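The Plum Jar

So my aunt Usa calls me in April and says she's selling the house in Toledo, and do I want the plum jar. No hello, no how's the new job. Do I want the plum jar.

I said yes before I even thought about it. Then I hung up and sat on the edge of the tub, where I'd been when the phone rang, and thought, well, now I have to go get it.

You should know my aunt and I hadn't talked in two years. We'd had a fight over my mother's funeral, over the flowers if you can believe that (she wanted white, I wanted anything else), and we're both the type who would sooner chew glass than call first. And now she'd called first. I kept turning that over the whole drive. Sixty miles of flat road and a gas station sandwich I regretted by the second bite.

1. The Porch

She was out front when I pulled up, in a man's raincoat, though it wasn't raining.

"You got thin," she said.

"You didn't," I said, and she laughed so hard she had to hold the railing, and I figured okay, maybe we'd get through the afternoon.

Inside it was all boxes. She'd been at it a while, you could tell, because the labels started out neat by the front door and got worse as you went back. KITCHEN, GOOD. KITCHEN, NOT GOOD. Then just NORBERT, on four boxes in a row. That was her second husband, Norbert Hegedűs, who'd been gone longer than he'd been around, and who once taught me to whistle with an acorn cap in this very hallway while she yelled at us both to take it outside.

"What's in the Norbert boxes?" I asked.

"Norbert," she said, and went to put the kettle on.

2. The Kitchen

I'd been scared of the kitchen. My mother and Usa used to put up plums in there every fall, a whole day of it, steam on the windows and the two of them arguing about sugar. My job was to sit under the table and stay out of the way, and I was great at it. I could tell you the shoes of every woman on that street.

Usa still did fruit on her tablecloths. She'd always bought them that way, cherries or lemons or whatever they had, and she never ironed one in her life. My mother would come in and smooth the creases down with the side of her hand before she'd so much as take her coat off. I caught myself doing it too, just standing there in my coat, pushing at a crease that wasn't going anywhere.

"She did that," Usa said behind me.

"I know."

"Drove me up the wall."

"I know that too."

She moved a couple of bowls over and put a cup of tea down in front of me, and we didn't say anything for a bit. It was a good quiet, though. The other kind I'd know anywhere.
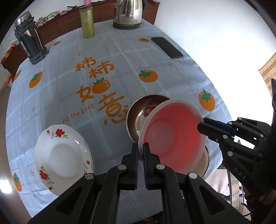
3. The Jar

It was on top of the refrigerator behind a bag of rice, and it was smaller than I remembered. I mean a lot smaller! In my head that jar was the size of a toddler. I could hold it in one hand.

There was a paper label taped on it in my mother's writing. It said 1/3/19 and under that, in smaller letters, "too sweet, Usa did it."

I read it out loud. My aunt pulled out a chair and sat down.

"That's a lie," she said. "That was her batch."

"It's her handwriting."

"Of course it's her handwriting, she was framing me!" And she was laughing again, except then she wasn't, and I got up and went around the table and put my arms around her, raincoat and all. She smelled like menthol and cardboard.

"I should have let you have the yellow ones," she said into my shoulder.

"They were orange."

"They were ugly, is what they were."

We got the lid off with a dish towel and a lot of bad language. Then we ate plums out of the jar with two forks until it started getting dark. They were so sweet my teeth hurt. I told her I didn't think my mother could have made them, and she told me to wash my fork and go home.

I took the jar. I took one of the Norbert boxes too, because she put it in my back seat while I was in the bathroom. I haven't opened it yet. It rattles when I go around corners.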